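**Clernier school shoe drive runs past its first weekend, new drop-off hours from tomorrow**

23 August 2024
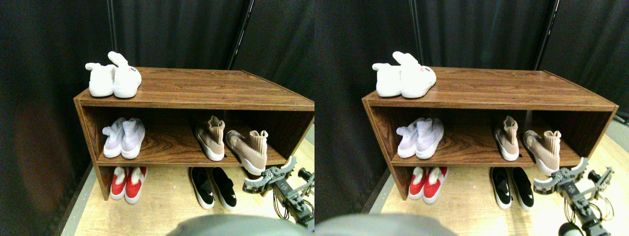 Donations for the Clernier back-to-school shoe swap are still coming in and the hall on Belley Street will now stay open for drop-offs until 8 p.m. on weeknights. It had been closing at 5. Too many people were getting there after work and finding the door locked, organizers said.

The count as of last night: 610 pairs in. Of those, 538 have been checked and sized and are ready to go out. The rest are waiting on laces, insoles or a decent scrub. A few won't make it – split soles mostly.

Sign-ups are at 85 families so far. That's ahead of last year, when the swap ran for only one afternoon and had no sign-up list at all, so the comparison is a bit loose. There is no income test and no paperwork beyond a name and a shoe size. You don't have to bring a pair to take a pair.

Biggest gap right now is kids' sizes 12 through 3. Those go first every year. Plenty of women's shoes, plenty of toddler, far too many flip-flops. Szabolcs Balogh, who runs the swap, asked that people hold off on sandals completely until spring.

"It's August, I get it, everybody's cleaning out the summer stuff," Balogh said Thursday night's crew had to stack three bins of sandals in the hallway. "By October a kid can't wear those to the bus stop. Bring me sneakers. Bring me anything with a closed toe."

Rain boots and snow boots are welcome and will be kept back for a second, smaller swap later in the fall. No date yet. Probably after the Halvorsen gym gets it's floor back, which depends on the contractor.

**What they'll take**

- Sneakers, school shoes, dress shoes, boots, cleats
- House slippers, if washed and not flattened
- Shoelaces, new, any length over 36 inches
- Unopened packs of socks

What they won't: skates, ski boots, anything with a broken zipper, single shoes. Someone left a bag of single shoes in July. Please don't do that again.

Tie pairs together by the laces or put a rubber band around them. Write the size on a piece of tape if the number inside is worn off. Shoes dropped loose in a trash bag take a long time to match up, and two pairs of black sneakers one size apart look the same at nine at night.

**Where the hall is, and parking**

Enter from the side on Belley Street, not the front. The front steps are still fenced off for the railing work. Parking in the Halvorsen lot next door is fine after 4 p.m. but not before, summer camp pickup is using it through the end of next week. Two spots by the side door are held for people with mobility problems. If you can't carry bags in, ring the bell and wait, somebody will come out.

The Prallness bus stops at the corner. Last one back toward the river is 8:40.

**Soles and stitching**

Halvorsen's shoe repair has agreed to do minor fixes on swap shoes for the cost of glue and thread, up to a dozen pairs a week. Mostly heels and loose soles. That started earlier this month and has already saved a couple of good pairs of boys' dress shoes, which hardly ever come in. The shop isn't taking swap shoes directly – leave them at the hall and they go over in a batch.

The shop's own advice for anyone sorting through a closet this week: press a thumb into the side of the heel. If the foam stays dented, the shoe's done and it should be tossed. Old running shoes that sat in a garage can look nearly new and then crumble the first time they're worn. Same with some hiking boots. Bend the toe a few times and look for cracks along the glue line.

For smells, stuff with newspaper overnight and let them air out. Baking soda works but shake it out after, the sorting table was white all over last week. Canvas can go in the washer on cold with the laces out. Leather can't. Nothing goes in the dryer.

**Swap day**

Doors open at 9 a.m. and families who signed up get the first hour. After that it's open to anyone. Limit is two pairs per child until noon, then no limit. Adults can take one pair each from the start. There will be benches for trying things on and a foot measure at the door, though kids' feet have usually grown since the last time anyone checked, so measure even if you think you know. Bring the socks they'll really wear.

Kids should be there in person if at all possible. If not, trace both feet on paper, standing up, and bring the tracing. Teachers from the Prallness school did it that way for some students last year and it worked pretty well.

Anything left over at closing goes to the thrift room, except the winter boots.

**Help wanted**

Sorting shifts are two hours, evenings only. Most needed are people for the last three nights before the swap, and anyone with a van or pickup for the morning of. Teens can sort if they're with an adult. Wear clothes you don't mind getting polish on. Sign up on the sheet inside the side door or call the hall, but leave a message, the phone doesn't get picked up durring sorting.

Also needed – folding tables, four or five, with a name on the underside so they get home again. Last year one went missing and Balogh still has one that belongs to no one he's asked. It's brown with a bent leg. If it's yours, come get it.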